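The Usby Number

Budget due by five. Thursday, September 10, 2026, and the spreadsheet had one tab filled in, the easy one. Coffee, tape, batteries.

She typed ARMS in the next tab and sat there.

Two arms from Brilletau, already here, already half paid. That was June. In June everyone had been in love with them. Then the second half of the invoice came and the love got quieter. Now head office at Usby wanted a plan for next year, one page, no adjectives. Her boss had underlined no adjectives.

Option A. Keep the pair. Buy spares. Fingers, cables, a wrist motor each.

Option B. Trade both in for the new Iton model, which cost more than her car and her sister's car put together.

Option C. She didn't have an option C. You always need a C so that B looks reasonable.

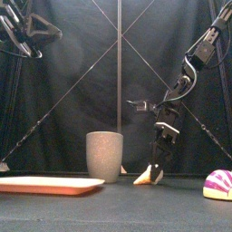

She called Ankrah for the spares quote. Hold music, something with flutes. She put them on speaker and kept typing.

"Fourteen weeks," the man at Ankrah said when he came on.

"For fingers?"

"For the wrist motor. Fingers are nine."

"Nine dollars?"

"Nine weeks."

She wrote it down. Crossed it out. Wrote it again, bigger. Nine weeks for a peice of plastic she could hold in one hand. Asked could they split the order. He said he'd have to ask. Flutes again.

Across the room somebody swore softly at a cable. She didn't look up. If she looked up she'd be asked to help and then it would be four o'clock and then it would be five.

Okay. Spares. If they ordered today, before the price went up, and if Usby signed by Monday, which they never did. Say they didn't. Say a wrist went in the meantime. Then one arm sits there costing rent while the other does everything, and the schedule slides, and in the spring someone asks why the line under DELAYS is so long.

She put in a line called CUSHION. Over 4 percent. Deleted the over, they'd only ask how much over. Put it back. 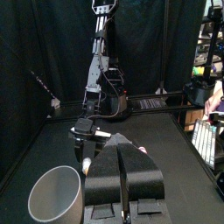 The Ankrah man came back. They could split it. There was a fee for splitting.

"How much is the fee?"

He told her.

"That's more than the fingers," she said.

"Yes ma'am."

She liked him a little for not pretending. Told him to send the quote both ways, split and whole, and to date it today. He asked for the company name and she spelled Usby twice and he still read it back with a Z.

Three-forty. The Iton brochure was open under her elbow, a coffee ring on the page with the warranty. Two years, parts and labor. She read that line maybe five times. She'd been so set on A. All week, A, sensible, cheap. But a warranty was a warranty, and fourteen weeks was most of a season.

She thought about June, the crates by the door, everyone standing around with box cutters like it was a birthday. How she'd stayed late just to watch the thing pick up a block and put it down. Pick it up. Put it down. There was no tab for that.

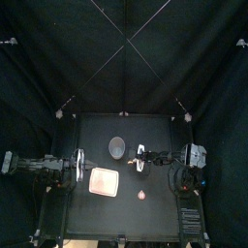 Four-twenty. She moved the Iton number into A and saw what that did to the total and moved it out again fast.

Then she had it. C. Keep the pair, buy the wrist motor now and only the motor, and put one Iton on the plan for the following year. One, on its own. Let them get used to seeing the name on the page. By then the Brilletau arms would be old enough that nobody felt bad.

She typed it in. It fit on the page if she made the margins smaller, so she made the margins smaller.

Read it thru once. Took out "reliable." Took out "excellent." Left in "tired," next to wrist, because it was true and there wasn't a better word, and hit send at four fifty-one.

The phone rang. Ankrah.

"About that motor," the man said.

She pulled the spreadsheet back up.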